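Updated 10/14/24

## Kura Benchtop Surface System

The Kura Benchtop Surface System is supplied by Dreleck for kitchens, staff rooms and shared preparation areas. It is offered in white, pale grey and charcoal, and may be specified for wall runs, peninsulas and free-standing islands. All benchtops are cut to order from the customer's approved drawing.

### Construction and sizes

Standard island tops are available in widths of 700 mm and lengths up to 1,475 mm. Longer tops are joined on site by an accredited installer. The front edge may be ordered square or with a small bevel, and a matching side panel can be fitted where the end of the island will be exposed — this must be nominated on the order form, as panels cannot be colour matched at a later date.

Sink cut-outs are made at the workshop. A clear margin of 155 mm is required between the cut-out and any join. 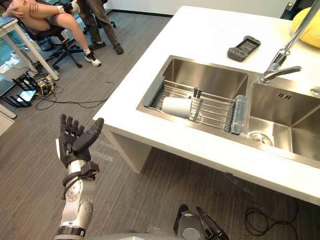
*White island benchtop with thick front edge and matching white side face.*

### Care and maintenance

Surfaces should be wiped with warm water and a mild detergent, then dried with a soft cloth. Bleach, oven cleaner and abrasive pads are not recommended. Hot cookware must be placed on a trivet. Light marks on the charcoal finish may be more noticeable than on the paler colours, and customers are encouraged to view a full-size piece before ordering.

### Warranty

Kura benchtops carry a warranty of five years against faults in material and workmanship. The warranty does not extend to tops that have been cut or drilled after delivery, or to joins completed by an installer who is not accredited.

### Ordering

Samples in all three colours are held at the Skonder showroom and may be borrowed on request. Trade enquiries should be directed to Guilan Jiang, Product Manager, Surfaces. The price list issued in April remains current.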